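3. Setting up the Gekari pantry moth trap

This section covers the standard Gekari two-pack supplied by Boiko. If you have the older Brerik card trap, the folding steps are different and are given in section 7.

The trap catches adult male moths only. It will not kill eggs or larvae, so food that is already infested has to be found and thrown away before you put a trap up. Do steps 1 to 6 first, even if you have seen only one moth.

3.1 Checking and clearing the food

1. Take everything out of the cupboard, including tins. Larvae will spin cocoons under the paper labels and in the rims of jars.

2. Put the food on a worktop or table in good light. Keep opened and unopened packets apart if you have the space.

3. Check opened packets first. Look for fine webbing, clumps, small pale larvae and a dusty look to flour or meal. Turn each bag over and look along the seams.

4. Check sealed packets as well. Larvae can get through thin plastic and paper, and the holes are small. Foil is harder for them but the folded ends are often loose.

5. Go through any bowls, baskets or trays of nibbles that live outside the cupboard. Nuts, seeds, dried fruit and chocolate are all at risk, and people tend to top these up without emptying them, so what is at the bottom may be very old. 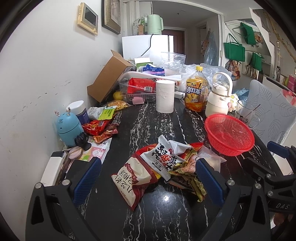 Ott Pētersons: Please put step 5 in bold. I did the cupboards twice and hung two traps, and still had moths every evening. They were in a bag of peanuts in the sideboard in the other room. Threw that out and it stopped.

6. Seal anything infested in a plastic bag and put it in the outside bin the same day. Do not leave it in the kitchen bin.

Note: Food that looks clean but was stored next to infested food can be frozen at -18 °C for seven days. Let it come back to room temperature before opening the packet, or damp will form inside.

3.2 Cleaning the cupboard

1. Vacuum the shelves, the corners, the hinge recesses and the holes for the shelf pegs. Use the narrow nozzle.

2. Lift out the shelves if they come out, and vacuum the edges.

3. Empty the vacuum cleaner outdoors straight away.

4. Wipe all surfaces with warm water and a little washing-up liquid. Dry with a clean cloth and leave the doors open for an hour.

Caution: Do not use fly spray or any other insecticide in a food cupboard. Spray residue on the trap may also put the moths off and make the glue less sticky.

3.3 Where to put food in the meantime

Keep cleared food in one place until the cupboard is dry. Lidded boxes or glass jars with a rubber seal are best. Clip-top bags will do for a day or two. Snacks in single wrappers can stay as they are, but check between them, as larvae looking for somewhere to pupate will settle in the folds.

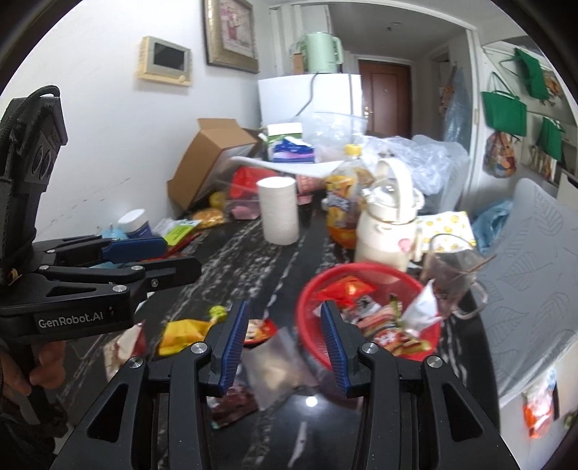 When you put things back, place the oldest packets at the front and write the date of opening on each one. Flour, oats and rice should go into hard containers. If you refill a jar, empty and wash it first.

Bird seed and dry pet food are often the source of the trouble. Move them out of the kitchen, into a bin with a tight lid.

3.4 Assembling the trap

You will need one trap card and one lure sachet. Wash your hands before you start and again when you finish.

1. Fold the card along the three scored lines, with the printed side outwards.

2. Peel the backing paper from the glue slowly, starting at the corner marked A.

3. Tear open the sachet and tip the lure on to the middle of the glue. Do not handle it. Lure left on your fingers will attract moths to whatever you touch next.

4. Push tab B into slot B to form a tent. Both ends should be open.

5. Write the date on the base.

Caution: The glue is not poisonous but is hard to remove from hair, fur and clothing. Cooking oil will loosen it on skin. Keep the trap out of reach of children and pets.

3.5 Positioning

Stand the trap on a middle shelf, or fix it to the inside of the cupboard wall with the sticky pad. One trap is enough for a room of up to 15 square metres. In a larger room use both, as far apart as possible.

Keep the trap at least 40 cm from the hob, oven or kettle. Keep it away from open windows too, as the lure can bring moths in from outside.

Do not hang more traps than stated. Too much scent in one room confuses the moths and fewer are caught.

3.6 Checking and replacing

Look at the trap once a week. You may catch several moths in the first few days even after a thorough clean. These will be adults that had already left the food.

If you are still catching moths after three weeks, go back to 3.1. Check other rooms, and look behind the kickboards and on top of wall units.

Replace the trap after 42 days, or sooner if the glue is dusty or full. Used traps go in household waste. Spare sachets should be kept unopened in the fridge and used by the date on the foil.

Refills are sold in twos from the Boiko shop in Rurville or by post. Brerik refills do not fit.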